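Kerslake folding table, two months in

I bought two of the Kerslake folding tables in February to replace an old dining table that no longer fit through our hallway. They came from the Pelell store in Terkville and cost $156 each. Delivery was free, and both boxes arrived without damage.

Setup is simple. The legs swing down and lock with a metal catch, and you need no tools. The catches were stiff for the first week and have since loosened up. One person can carry a table, but it is easier with two on the stairs.

The top cleans well. Coffee and marker came off with a damp cloth. A hot mug left a faint ring that I have not been able to remove, so use a coaster. The maker says each table holds 400 pounds. I have not come close to that, but a sewing machine and a stack of books did not make it sag.

My main complaint is the feet. They do not adjust, and our kitchen floor slopes toward the back door. I put a felt pad under one leg — a cheap fix, and it has held. My neighbor Parisa Kordestani has the Sivon table, which has screw-in feet and costs more. If your floor is uneven, I would look at that one first.

Four stars. I would buy them again at this price.
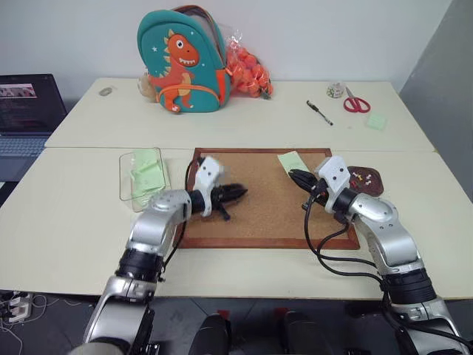

Joining tables is the other thing buyers ask about, and Kerslake does not sell a clip for it. Pushed together they make one long work surface, and for most jobs that is enough. You do get a seam running the full width where the two tops meet, as on the cream-colored pair with the cork board. I keep paper and fabric off the join when I am cutting, and for meals a tablecloth covers it.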